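Stop buying the clever hand first

I've had the same argument with three different people since April, so I'm going to write it down once and then I can send everyone a link.

The argument goes like this. Somebody has a small budget for a robot arm, they've got a sorting or tidying job in mind, and they want to spend most of the money on the gripper. Five fingers if they can get them, or at the very least something with sensors in the fingertips and a nice app. I say buy the plain two-finger one, put the change into a decent camera, and come back to me in six months. They look at me as if I've told them to get a bicycle with no saddle.

I do understand it! The hand is the bit you look at. When Giorgia Zanetti brought the Nandska hand into our workshop we all stood round it making it wave, and I was as bad as anyone. It's a lovely thing. It cost more than my car (not a high bar, but still), and for the first afternoon I was ready to eat every word I'd ever said about simple grippers.

Then we put it to work on the cubes.

Our test is very dull. Foam cubes on a bit of carpet, a bin at either side, pick them up and put them away. Kylie Hoani set it up when we were comparing wrist cameras and we've never found a good reason to change it. Foam is kind to a clumsy gripper because it squashes, so people think the test must be easy, and for a cube standing on its own it is. Any gripper I've ever bolted on can manage that.
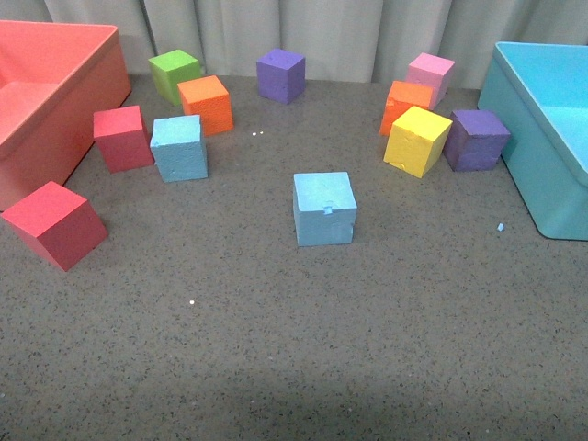 What sorts them out is a cube with neighbours. If two are touching, a finger has to go down into a gap that isn't there, and either the arm works out that it should come in from another side or it shoves its way in and sends everything sideways. The Nandska hand was worse at this than our old Barros two-finger, and by a long way. All those fingers need somewhere to go. We did 535 picks with each, same arm, same controller, and the fancy hand dropped or missed 259 of them. The Barros missed 39. Giorgia made me run some of it again with her choosing the layouts, which was fair enough, and it came out much the same.

Now, Tuấn Bùi will tell you (he has told me, at length, over a very cold pasty) that this is a daft comparison. His point is that you don't buy a hand like that for cubes, you buy it for scissors and teapots and the lids of jars, and that I've picked the one job where it looks silly. And he's right about the teapots. If your work is teapots then please ignore me. But the people who keep asking me aren't doing teapots. They've got boxes, or blocks, or bags of the same thing over and over, and they want the hand because one day they might do teapots. I think that's a very expensive "might".

Where I'd put the money is in seeing. We swapped the Barros between two cameras, the cheap one that came with the arm and a Hastdale that Janaína Araújo talked us into, and the better camera did more for us than any gripper we've tried. Most of our misses weren't the fingers' fault at all. The arm thought the cube was a finger's width from where it was, and no amount of clever knuckle will rescue that. Two cubes of a similar colour side by side had the old camera completely foxed, it kept treating them as one long thing and going for the join. I watched it do that for a whole morning and wanted to cry.

I'll admit to one thing on the other side. Plain fingers chew foam. Ours have flat metal tips and they grab harder than they need to, and if you're handling anything you care about you'll want softer pads, or a controller that lets you set the grip force properly. Adelino Vilela glued strips of old wetsuit to a pair of fingers for the lot at Skumville and they've been going ever since, so it needn't cost much. We keep meaning to copy him.

I'm told the next version of the Nandska will have thinner fingers, and Giorgia has already asked if she can have 2000 picks this time instead of our measly few hundred. She can. I'll make the tea and reset the cubes. But if you've got one lump of money and a job that's mostly picking up the same sort of thing — get the boring gripper, get the good camera, and see how far you get before you ring me about fingers.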